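Kickers wanted for a field goal holder test

Every fall somebody sends me a gadget that is going to fix the kicking game. This year it's the Greltard, a metal stand that holds the football for you when you don't have a human holder. It sells for $486. The company says it makes kickers more accurate in practice and that the improvement carries over to games. I have read everything on their site and I can't find a single page that says how they know.

So I want to check, and I need kickers to do it.

Who I'm looking for

High school seniors who are already 18, college kickers at any level, and adults who kick in a semi-pro or rec league. You should be able to make a 30-yard field goal more often than you miss it. You don't need to be great from 40, but you need to be able to get the ball there. Soccer-style or straight-on, either foot. If you still kick straight-on I would really like to hear from you, just because I haven't seen one in years.

I can't take punters who "also kick a little." I also can't take anybody who is paid by a kicking camp that sells the stand. Several do, and they tend to be the same camps that give it glowing reviews.

What you'd be doing

Two sessions at the Nesadgate practice field in November, both on a Friday, starting at 4 p.m. In one session you kick with the Greltard. In the other you kick with a cheap plastic holder that has been sitting in my garage since my own playing days. You'll take 30 kicks each time, half from 30 yards and half from 40, all from the middle. A coin flip decides which holder you get first. Bring your own shoes. We supply the balls, and they will be the same balls both times, broken in by the same person.

There's no rush and no snap. I know that isn't a real field goal. The company's claim about games is a separate question, and I doubt a test this size can answer it. What it might tell us is whether the thing beats a piece of plastic on a calm afternoon. If it can't do that, I'm not sure why we'd go on to the harder part.

Who is running it

Me, mostly. I write the special teams column for Dreto. Yi-chun Su is keeping the charts and will do the math, and she won't be told which stand was used in which session until she's done. Metwally Sports Rehab is lending us a trainer for both afternoons. Nobody connected with the stand is paying for any of this. I bought ours at full price and my wife would like you to know that.

What you get

A $40 gift card per session, a hot dinner afterward, and your own chart to keep. No names get printed unless you say so. If you've had a groin, hip or hamstring injury this season, please sit this one out. I'd take a smaller group over somebody limping home for a blog post.

How to apply

Write to the Dreto mailbag with "kicker" in the subject line. Tell me your age, where you kick, which foot, and your longest make in a game. The longest one in your backyard doesn't count – I've heard those numbers before and I don't believe them.

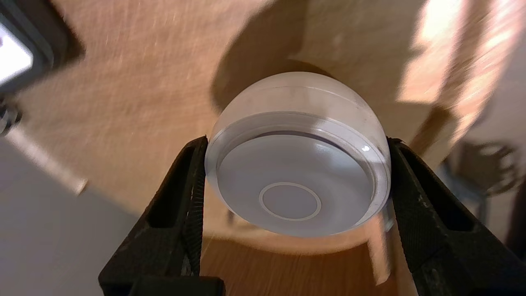
One more thing about the holders, for those of you who have already written in to say the test is rigged. A stand that leans changes the kick, and that field has a crown on it. Both holders will be set on the same small board, and we'll check the board between kickers with a bullseye level, the clear, round type with a white ring on its face. You're welcome to look at it before your turn. If you think the board is off, say so before you kick. I won't throw out a miss after the fact, yours or theirs.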